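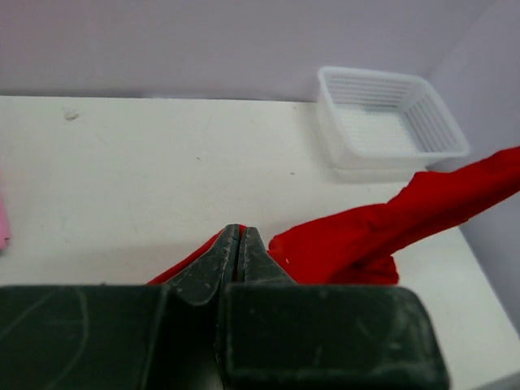 The strike at the Ponmont parts plant was in its second week when the town council of Landus first put it on the agenda. By then the gate on the east road had been blocked twice, the bus company had changed its route, and the bakery opposite was giving away what it could not sell. The workers' main demand was about pay. The second demand, added by hand to the first leaflet, was about machines: a say in where they go, who runs them and what happens to the people who used to stand there. Talk of automation tends to bring to mind something new and shining. Equipment in daily use looks more like a gripper with scratched fingers and dust and lint on its housing, and that was how the strikers spoke of it, as one more piece of shop equipment that somebody had made a decision about.

Fouad Obeidat has worked at the plant for 30 years and sat on the bargaining team. He says the company announced its plan in February, in a notice of 2 pages, and that the union read it at the same time as everyone else.

"We didn't ask them to stop," he says. "We asked to be in the room."

The plan covered up to 40 jobs. Management said most would be absorbed by retirement and transfer to the Zornus site, a 40-minute drive away with no direct bus. For workers with a car and no children at home, the offer was acceptable. For others it amounted to a layoff with extra steps.

Protests of this kind are often reported as a fight against technology. The record in Landus is less simple. The plant has brought in new equipment several times without a stoppage. What had changed was the procedure. Until three years ago a joint board reviewed every major purchase. The board was dropped when the plant changed owners, and nothing took its place.

The council's part was small. It has no power over a private employer, and two members said so at length. It did vote to offer the old school on Jurčo Street for talks, and both sides accepted. The meetings ran late, and on two evenings the heating was off.

The agreement signed in the end restores the joint board for a trial period and sets a minimum notice for transfers. It leaves the number of jobs open. Obeidat voted for it. His shift was divided, and several people he has known for decades voted against. The first meeting of the new board is set for after the summer shutdown, and the transfer list is due before then.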